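内存拆装工位夹爪偏移复发，求排查顺序（已整理保养步骤）

版块：单元集成与维护 > 协作臂

半圈余量 楼主

接着三月那个帖子说，原帖沉了，重新开一个。

工位还是Olska那套，台式机侧卧在铝型材台面上，开盖朝上，机械臂从上方进去夹内存，放到左侧治具盘。夹爪是Gollier的平行爪，力控用Akl的插件，腕部相机支架是Grerell的老款。三月换过一次指板，换完重标了TCP，之后正常。现在偏移又出来了，沿插槽长度方向偏2 mm，垂直插槽方向基本没有。单次跑看不出问题，连续跑一阵以后才出现，断电重启回零，偏移消失，再跑又来。

已经做过的：
指板螺钉全部复紧，无松动。
法兰面拆开擦过，定位销没有磨损痕迹。
手眼重标，残差和三月的记录一致。
Akl的日志导出来看过，接触力曲线前段平稳，接触后有一个小台阶，位置每次不完全一样。

先把目前的保养和找正流程贴出来，请各位看哪一步漏了。

1、停机，示教器切手动，夹爪全开。机箱里残留的内存先用手取掉，卡扣掰到全开位再合一次，确认弹力。卡扣涩的主板不要拿来做找正，换一台。

2、低速把夹爪降到内存槽上方，指尖朝下，停在接触前。从侧面看两指与内存条长边的关系，再看线束。手腕转动之前，线束从上臂到腕部支架这一段应有自然弧度，拉直了就要重新放线。夹爪侧面指示灯为蓝色时才继续。
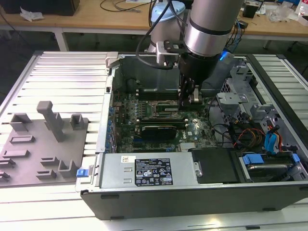

3、手腕从零位转到工作位，来回走，观察线束在支架边缘有没有擦碰。记录工作位的关节角，与基准表对比。

4、在工作位闭合夹爪夹标准块，读开口值。标准块用治具盘里那一块，不要拿内存条代替，内存条的贴标厚度不一样。

5、力控零点。夹爪空载、姿态与工作位相同，再执行清零。在别的姿态清零，重力补偿会带进误差，后面下压时曲线会整体平移。

6、治具盘找正。用探针碰中间立柱和外侧的U形托，算盘面的旋转角。盘子是打印件，固定螺钉拧太紧会翘，扭矩手感自己掌握，拧到不晃为止。

7、空跑，取、放各走一遍，不带件。通过后再带件。

8、累计2000次循环后，指板内侧贴的防滑片整体更换，不单换一片。

偏移发生在第7步通过之后，带件连续跑的时候。所以静态找正是过的，问题在动态。

型材槽铝 2楼

先问机箱怎么定位。你流程里从头到尾没有提机箱。侧卧放在铝型材上，底面是钣金，型材面是条状的，接触面积小，每拔一条内存都有侧向力，机箱会走。走的方向正好就是你说的沿插槽方向也不奇怪。

断电重启以后偏移消失，你中间有没有动过机箱？如果重启时顺手把机箱推回去了，那这个现象就没有参考价值。

半圈余量 楼主

回2楼：机箱靠台面上的划线定位，没有夹紧。每次上料前由腕部相机重新拍主板，认CPU座的固定框和板上的白色丝印，算出板子的位姿，所以机箱初始摆放有偏差不影响。重启时没有碰机箱，我专门注意过。

但你说的有一点成立：相机只在每台开始时拍一次，中途不补拍。拔第一条时机箱如果走了，第二条是拿旧位姿去夹的。

型材槽铝 4楼

那就先补夹紧，再谈别的。机箱没固定的单元讨论2 mm没有意义。型材槽里装两个挡块，长边一个，短边一个，对面用快夹压住钣金折边。半小时的事。

慢速寸动 5楼

不同意4楼把顺序排死。楼主说单次跑看不出，连续跑才出来，而且重启就好。机箱走位是机械位移，重启控制器不会把机箱挪回去，他也说了没碰。这个现象更像是软件里累积的量，或者力控传感器的漂移。

Akl插件旧版有一个行为：接触检测触发后会把当前的柔顺偏差写入运行坐标系，如果程序里退出柔顺模式的语句放在抬升之后，偏差就带到下一个循环了。一次一点，累起来就是你看到的。重启以后运行坐标系重新载入，偏差清掉。

楼主看一下退出语句的位置。

半圈余量 楼主

程序结构如下，文字描述，代码不方便贴：

到接近点
开柔顺
下降至接触
夹紧
摆动松动
抬升
关柔顺
去治具盘
放件
回接近点

关柔顺确实在抬升之后。三月换指板时改过这段，之前的版本是夹紧后就关，摆动用位置模式，当时有卡条现象，所以把柔顺延长到抬升结束。

慢速寸动 7楼

那基本对上了。三月以后改的，三月以后出的。

改法：抬升前半段保留柔顺，脱离插槽以后关，关之后显式重载一次基坐标系，不要依赖插件自动恢复。重载那一行放在去治具盘之前。

型材槽铝 8楼

7楼这个推断只解释了重启归零，没有解释为什么方向只沿插槽。柔顺偏差如果累积，摆动方向应该也有。他的摆动是垂直于插槽的吧？

慢速寸动 9楼

摆动来回对称，均值接近零，累不起来。沿槽方向是单边的，先松开的那一头抬起，件会往另一头窜，每次同向。所以只在沿槽方向累积，没有矛盾。

Tamer Kassab 10楼

看了一下，两边都有道理，但你们跳过了一个更便宜的检查：看腕部相机在同一关节角下拍到的画面有没有变化。

做法是这样的。停在工作位，相机拍主板，记下指尖与CPU座固定框右上角螺钉的相对位置，再记下固定框和板上丝印的相对位置作对照。跑一段，回到同一组关节角，再拍。

如果指尖相对相机没动，主板相对相机动了：机箱走位，或者关节回差，再用外部固定相机区分。
如果指尖相对相机动了：指板或者支架松。Grerell老款支架的长圆孔那一侧出过这种问题，螺钉没松，但垫片压溃了，支架会慢慢转。
如果都没动，回到运行坐标系那条线。

拍的时候照明固定。CPU顶盖和散热片反光都很强，边缘提取容易跟着光走，找特征不要用顶盖的边，用螺钉头或者内存槽的白色卡扣。

半圈余量 楼主

按10楼的做法跑了。先拍了一组基准，CPU座右侧那组槽里插着内存，左侧那组空着，指尖伸到右侧这组的方向。

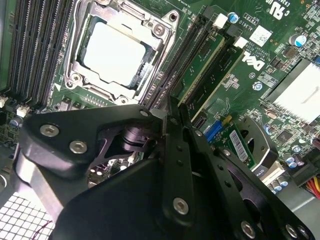
对照结果：指尖相对相机不变，主板相对相机有变化，量比2 mm小很多，方向沿插槽。顶盖边缘确实不能用，我试着提了一次，结果散得厉害，改用螺钉头以后稳定了。散热片那边过曝，直接加了屏蔽区。

也就是说支架那条排除，机箱确实走了一部分，剩下的部分还得归到坐标系。两边都占。

型材槽铝 12楼

先上挡块。

半圈余量 楼主

已经装了，长边短边各一个，快夹压折边。快夹的手柄第一次装反了，和腕部线束干涉，掉了个头。

线束这里也顺便调了。原来从上臂下来的弧段太长，手腕转到放件姿态的时候会搭在关节壳上，现在在腕部支架那里多扎了一道，不搭了。不确定这对力控零点有没有影响，没有单独做对比。

接线老手艺 14楼

有影响的。线束搭壳等于给末端加了一个随姿态变的外力，你在工作位清零时线束是悬空的，到放件姿态搭上去，读数就不对了。力值不大，但你的接触阈值本来就低。曲线上的小台阶可能就是它。

另外扎带不要扎太死，机箱那种深度，手腕反复转，扎死的那一点先断芯。用魔术贴，松紧能塞进一根手指。断芯初期的表现是夹爪指示灯偶尔灭一下又亮，控制器不一定报错，很难查。

慢速寸动 15楼

14楼说的台阶我有保留。楼主描述的台阶是接触之后出现的，这时候手腕没有转，线束状态不变。台阶更可能是卡扣。卡扣没有完全打开，先顶住，再让开，力值掉一下。

半圈余量，你的卡扣是夹爪开的还是人开的？

半圈余量 楼主

回15楼：人开。夹爪曾经试过用指尖拨，成功率不够，指尖太宽，会碰到旁边那条。现在上料时人工把卡扣掰开，再放行。

慢速寸动 17楼

那就查人工这一步。掰开和掰到底是两回事，掰到一半的卡扣受振动会自己回来一点。

半圈余量 楼主

查了。对同一台机器，卡扣掰到底和掰到半开各跑一组，半开那组全部出现台阶，掰到底那组没有。流程第1步改为：卡扣掰到底，用手指压一下确认不回弹。

线束那条先不否定，也不确认，魔术贴已经换上。

冷却液不归我管 19楼

插一句题外的。你们为什么不让内存条竖着进治具，要横着夹？横着夹力臂长，放件时如果托的位置差一点，条就翘。

半圈余量 楼主

回19楼：从槽里夹出来就是夹长边中段，中途不换手。换手要加一个中转位，节拍不够。放件点在机箱左侧，离得近，抬升后平移过去，夹着的条有一截伸在夹爪左边，过机箱边框时高度要留够，这一段我限了速。

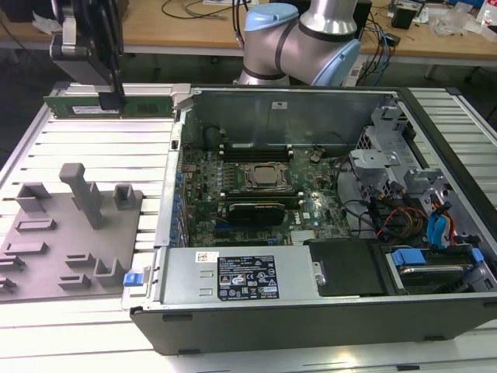
过边框之后先到治具盘上方等待点，再下降。等待点的高度取立柱顶面再加余量，以前取机箱边框高度，有一次更换了高一点的立柱，程序没改，擦到了。现在等待点高度写成变量，和治具盘的型号绑在一起，换盘必须选型号，不选不放行。

翘的问题有过，把放件速度降下来以后没再记录到。

冷却液不归我管 21楼

变量绑型号可以。但操作的人会一直选默认型号，我们线上就是这样。建议在盘角加一个识别特征，让探针或者相机自己认。

半圈余量 楼主

盘是打印件，加特征容易，下一版加。

Tamer Kassab 23楼

坐标系那部分改完之后结果怎么样？前面只看到挡块和卡扣的结论。另外请把连续跑的条数写清楚，"一阵"没法比较。

半圈余量 楼主

关柔顺已经移到脱槽之后，去治具盘之前加了显式重载。两项改动分开测的：

只装挡块，不改程序：连续跑16条，偏移还在，比原来小。
挡块拆掉，只改程序：连续跑16条，偏移还在，比上一组更小，但每条之间不均匀。
两项都做：连续跑16条，用10楼的方法复拍，看不出偏移。

所以主要分量在坐标系，机箱走位是次要的，但是不均匀的那部分来自机箱。

型材槽铝 25楼

16条太少。你的问题是累积性的，至少跑一个班再下结论。

慢速寸动 26楼

重载以后每个循环都从零开始，不存在跨循环累积，16条和一个班在原理上没有区别。要多跑也应该看温升，看关节热了以后重复精度如何，那是另一个问题。

型材槽铝 27楼

原理上没有区别的东西，现场有区别的我见过不少。快夹会松，型材槽里的T型螺母也会松。让他跑。

Tamer Kassab 28楼

跑一个班，成本不高。中间每隔一段复拍，存图，文件名带循环号。不要只存最后一张。

半圈余量 楼主

跑完了。位置方面没有再看到偏移，长边挡块的T型螺母跑完以后扳手能再带动一点，算是略松。换成带弹片的那种，重新拧紧，下次保养时复查。

慢速寸动说的温升没有测，关节温度没有导日志。

更新后的流程，只列变动的部分：

1、卡扣掰到底，手指压一下确认不回弹。
2、线束检查增加放件姿态，在放件姿态下看是否搭在关节壳上。扎带改魔术贴。
3、新增：机箱靠挡块，快夹压紧，手推无位移后再拍照定位。
4、新增：每次改动力控程序后，检查关柔顺和坐标系重载的先后，重载必须在去治具盘之前。
5、新增：挡块螺母复查，和防滑片更换放在同一次做，周期同为2000次循环。
6、新增：腕部相机复拍，与基准图对比，特征取固定框螺钉头。

基准图在指板、支架、相机任意一项拆过之后作废，重新拍。

接线老手艺 30楼

第5条周期太长。螺母跑一个班就松了一点，你放到2000次再看？

半圈余量 楼主

有道理。螺母改为每班开机前手推机箱检查，有位移再上扳手。防滑片周期不变。

插针朝外 32楼

借楼问一下，我们也是Gollier的爪，防滑片用了没多久边缘就起翘，夹内存条时把标签蹭掉了。楼主贴的是什么材质？

半圈余量 楼主

回32楼：原厂附的那种，没换过材质。起翘先看粘贴面有没有倒角，我们三月换的指板，边缘毛刺没去干净，贴上去也翘过，用油石走一遍再贴就没事了。粘好以后夹着标准块放4小时再用。

插针朝外 34楼

收到，明天拆下来看。

型材槽铝 35楼

标准块夹4小时的时候别带着臂上电待机，抱闸脱开保持位置，电机一直有电流。卸下来用小台钳夹也一样。

半圈余量 楼主

是卸下来夹的，前面没写清楚。

Tamer Kassab 37楼

复拍的基准图建议和程序版本放在同一个目录，否则下次改程序的人找不到。Grerell支架虽然这次排除了，压片还是换掉，备件便宜。

半圈余量 楼主

目录已经按这个改了。支架垫片下了单，到货再换，换完要重拍基准，到时候在这个帖里补结果。

最后编辑：半圈余量，2021年6月20日

慢速寸动 39楼

补结果的时候把关节温度日志一起导出来，开机冷态和跑满一个班各取一段就行。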